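Folding table

A folding table is a table whose legs fold flat against the underside of the top, so that it can be stored in the gap behind a door and forgotten until relatives arrive. It is sold as temporary furniture. Many households have been eating off theirs for 20 years.

History

Tables that come apart are very old, mostly because armies were reluctant to eat standing up. The crossed-leg type reached the mass market through small makers such as Iwasaki, whose founder, Isamu Tanabe, sold 1,701 of them in his first year and took back 40 for pinching.

Design

The usual square model has two pairs of crossed metal legs, rubber feet and a catch. The catch is the weak point. Riku Fukuda's survey Senetti lists 11 kinds, and speaks well of one.

Tops

Plain tops show every crumb, so printed patterns took over early. Marble is the lasting favorite, including marbles no quarry has ever produced. A colored edge band hides the join and is generally the first part to peel.

Use

Card games, sewing, homework, overflow seating at holidays. Standing on one is discouraged by all makers and practiced by most owners.

See also: Card table, Trestle table, Tray

Gallery
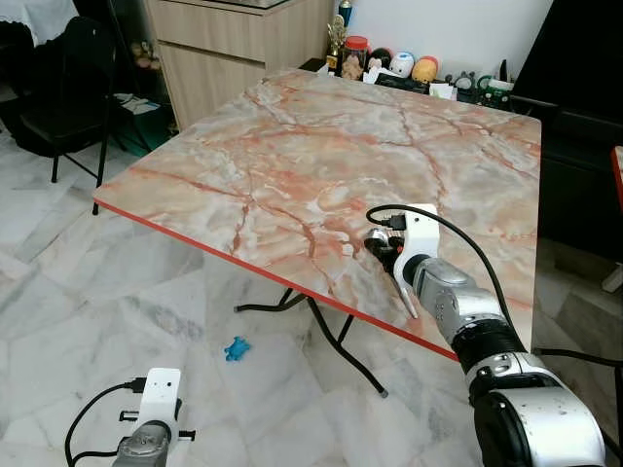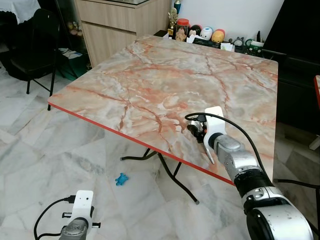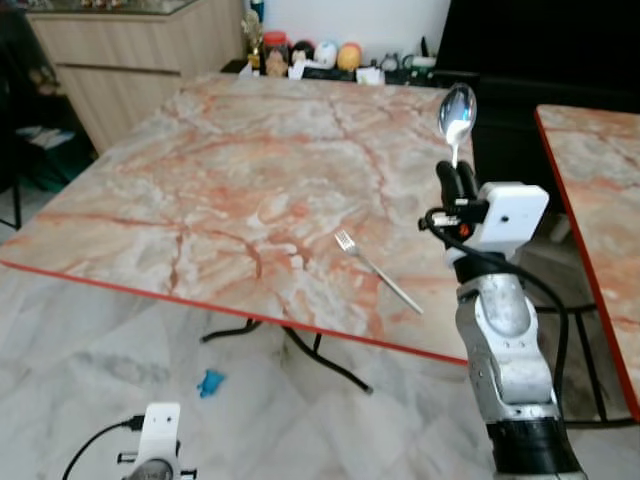
Square folding tables with marble-patterned tops and red edge trim; the last with a fork.

This page was last edited on 2025-07-12.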